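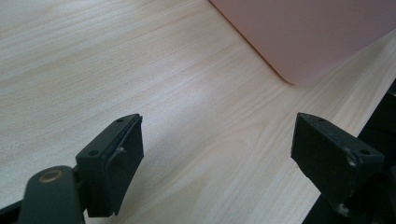 So why do people put things down on the table by the door when there's a perfectly good shelf two steps away? Mostly because the table is at hand height and the shelf asks them to reach, and by the time they've got their shoes off they've lost interest in reaching.

**Figure 1.** Light wood tabletop with a pale pink, round-cornered object at upper right.

### 3.2 What a clear surface does

I went into the Flumcombe homes expecting to write about clutter, and I ended up much more interested in the tables that had hardly anything on them. A bare stretch of wood is kind of an invitation! In the talks I had with Amna Paracha, who ran the home visits with me, we started calling this "landing room" (not our best term, but it stuck). One flat thing on a tabletop, like the pink one in Figure 1, leaves plenty of landing room, and our households told us they'd happily set their mail or keys beside it.

Pale tops came up a lot too. Five of the six households had picked light wood on purpose, and when I asked why, I heard a lot about crumbs being easier to live with and the room feeling bigger. I can't say whether that second part holds up, and Alun Skyrme has argued with me over it since April. His point is that the light comes from the window and the table gets the credit. Fair enough, but the people who eat breakfast there feel the difference, and that's what I was asking them.

The sixth household had a dark top and kept a cloth over it, which I've counted separately in the next section, along with the folding tables.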